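Rust streaks on a galvanized parts bin: clean it, coat it, or leave it alone?

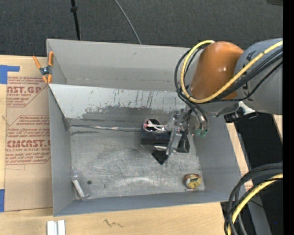
Posted by reetp67
October 2026

I keep seeing the same advice repeated on here, which is that stains on sheet metal are "just surface" and a wipe with vinegar will fix it. I've been sorting junk into open metal bins for years and I don't buy it. The back panel on mine has dark drips and rust-colored marks along the upper part. The floor is just scuffed, with whitish streaks and smudges. I can live with the floor. The back wall bugs me.

Brinar wants 462 dollars for a replacement liner, before shipping. For some bent metal. So before I spend that I'd like to hear from people who have cleaned one of these and then looked at it again a year later, because the before-and-after photos people post are always taken ten minutes apart.

Second question, what do you all do about the small stuff that piles up? Bottle, tape measure or whatever that yellow and orange thing is, wire everywhere. I've read all the organizer threads. I have doubts about those too.

---
tamuno_a

Who told you it's galvanized? I can't tell from a picture and neither can you. Shiny back wall, flat gray everywhere else. Could be two different metals, could be one of them painted. If it's painted and you go at it with vinegar and steel wool you'll have a worse problem.

Put a magnet on it first. Then try a corner.

---
reetp67

Seller said galvanized. I'm aware of what that's worth.

---
oldbench_arunas

Those look like drip lines to me. Rust that starts in the panel itself usually shows up at a scratch or a cut edge and spreads out. Runs come from something above it. Look up before you look down. I'd check the rim and whatever fastener is up there.

Also what is the orange spring clamp doing on the left rim? If that wall only stays put with a clamp on it then the cleaning is the least of it. A Brinar liner isn't going to help if the frame under it has moved.

---
reetp67

The clamp works fine.

---
oldbench_arunas

Everybody's clamp works fine. I had one "working fine" from February until it let go and I picked screws out of a floor drain.

---
Edgars Z

Going to disagree with Arūnas on the drips. I've had streaks like that from plain old cleaning spray left to run down the wall. Spray goes on at the top, picks up dirt, dries on the way down. The color fools you into thinking it's rust. Rub it with a damp white rag. If the rag comes up brown and the metal is bright underneath, it was dirt and you can go to bed.

As for coating it, I used the Famitz clear stuff on two bins. One looks the same as the day I did it. The other peeled in sheets. Same can, same afternoon. Draw your own conclusions, I couldn't.

---
tamuno_a

The conclusion is prep. You didn't degrease the second one.

---
Edgars Z

I degreased both of them. This is what always happens when somebody says a coating failed.

---
austra_org

Leave it alone. It's a bin. You put a black block and a bottle in it. None of that cares what color the back wall is.

On the small stuff, I would get the wire out of there before anything else. You have that round thing with the red and white tangle stuffed in the opening and then one long white wire running clear across to the left wall. That one wire will catch on every single thing you reach for. I don't need an organizer to fix that, I need a twist tie and half a minute.

The bottle is a different matter. It's clear and it's got a white stick of some kind in it. Is that an applicator? If there's any liquid that goes with it, I wouldn't keep it lying down in a metal bin, stains or no stains.

---
reetp67

No label on it, came with a box lot. I'll stand it on a shelf until I work out what it is.

---
oldbench_arunas

Unlabeled bottle from a box lot goes to hazardous waste day. It doesn't go on a shelf.

---
jogi_fan

Has anyone tried the Jõgi drop-in trays? They're supposed to fit slanted walls. A friend swears by them.

---
austra_org

Slanted walls are the reason they don't fit. The tray has straight sides, so you get a gap all the way around the top, and little parts go down the gap. I returned mine. The page said 2,022 happy customers. I'd like to meet one.

---
tamuno_a

If you want a floor you can wipe down, cut a piece of sheet acrylic and lay it in. I noticed the cardboard on the left says cell-cast acrylic sheet, so maybe you've already got some. Cell-cast cuts cleaner than the cheap kind, in my experience.

---
Edgars Z

And it scratches if you look at it wrong. In a year it'll have the same whitish streaks the floor has now, except you'll have paid for them.

---
tamuno_a

Then you flip it over.

---
reetp67

OK. Did the magnet and the rag. Magnet sticks to the back panel. Rag came up brown, and some of the metal underneath is bright and some of it isn't, so I guess you both get to say you were right. I'm going to clean it with dish soap, dry it properly, skip the Famitz and look at it again in February. Not buying the liner. Will measure for the acrylic but I'm with Edgars on the scratching.

Arūnas, I'll look at the rim too.

---
oldbench_arunas

Take the clamp off when you do. You won't learn anything with it on.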